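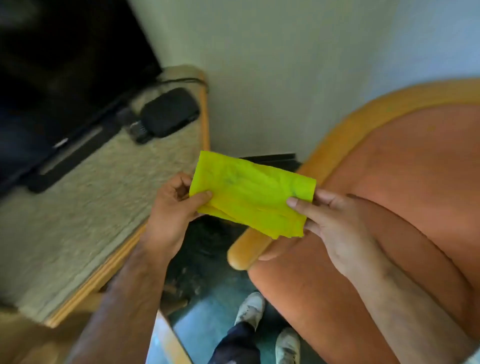 Neon yellow, folded up and already regretting it. TV stand to the left.

Last updated: October

Marchand tissue paper, neon yellow, 20 sheets

I bought this to wrap a birthday present for Warrick Doolan, a man who says he doesn't want a fuss. The paper disagrees. On the website the color was called "lemon." In my living room it is the yellow of road crews and highlighters, and it makes the armchair, a salmon-orange thing that has won every argument since I brought it home, look shy.

Color gets full marks, then. Folding doesn't. Any crease you put in stays in, along with several you didn't. I wanted a crisp rectangle and got something closer to a napkin after a long lunch. The edges tear if you look at them with intent, and the tear wanders off wherever it likes, so cut it with scissors and keep the ragged side underneath.

Tape holds fine. Peeling tape off takes a strip of paper with it, so you get one go per sheet. I went through four on a box the size of a toaster.

I've also used the Walia pack, which is softer and folds better but comes in colors you'd paint a dentist's office. For stuffing gift bags, where crumpled is the whole idea, I'd buy the Marchand again tomorrow. For wrapping anything with corners, get the Walia.

Three stars. Warrick said it was a bit of a fuss.

Sign up for our newsletter and get new reviews every Tuesday. No thanks

This site uses cookies. Accept | Manage settings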